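Where Our Settings Went: Configuration Loading in Huketti
Student project report, Flodencombe, September 26, 2020

Our group spent most of August on Huketti, a small inventory service that reads its settings from a file at startup. It ran perfectly well from the editor, and then the packaged version on the Plivotia server cheerfully ignored every value we gave it (which was a bit of a shock, I must say!).

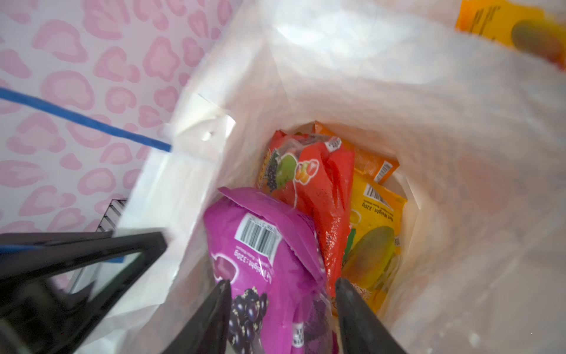

Settings in Huketti are plain key and value pairs, and the loader takes the first file it finds on the search path. We had two of them, and the older one was sitting inside the Safavi library we had bundled. Our sample item record has a name, a barcode and a net weight, much like the label on the magenta pouch with its 320g, and the weight unit was the first thing to come out wrong.

We tried renaming our file, which helped on one machine only. In the end we passed the full path as a startup option and had the loader print that path before doing anything else. The timeout of 900 seconds was then picked up properly. We would still like to write a test for the case where the file is missing, as the service just stops there without a message.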